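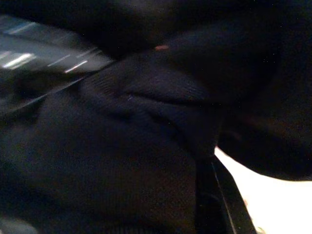 Dark ribbed knit fabric, seen close up.

Handthorpe knitwear repair service to open to all households in May

Turnorholm, the textile care and repair company, has announced that its knitwear service in Handthorpe will be open to all households from May. Until now the service has been offered only to customers of the company's laundry.

Residents will be able to bring in jumpers, cardigans, scarves and other knitted items for washing, removal of lint and mending. Each item will be checked on arrival and the owner given a written price before any work begins. Most repairs will be returned within 7 days. Items that need new yarn matched to the old may take up to 30 days, and owners will be told at the time of booking.

During the trial period the workshop handled more than 90 garments. Dark ribbed knits were among those most often brought in. Navy and black yarns show pale fibres readily, and small faults in the rib can be difficult to find in a folded garment. Turnorholm has therefore fitted brighter lamps at three of its mending tables and will set aside the morning hours for dark colours.

Natanael Honorato, head of garment care at Turnorholm, said: "Many people own a good jumper that they have stopped wearing over one small hole or a worn cuff. We would like to see those garments back in use. Our menders have the skill and the time to do the work properly, and we are pleased to offer it to the whole of Handthorpe."

Garments may be left at the Turnorholm counter in Rezende House from 8.30 am. Owners are asked to empty all pockets and to fold knitted items loosely. Items should not be sent on hangers. Moth damage should be mentioned when booking, as these garments are stored apart from other work.

Storage bags for finished garments will be supplied by Prandelico and are included in the price of each repair.

Notes to editors

Turnorholm provides laundry, mending and garment storage to homes and small businesses. A full price list is available at the counter on request.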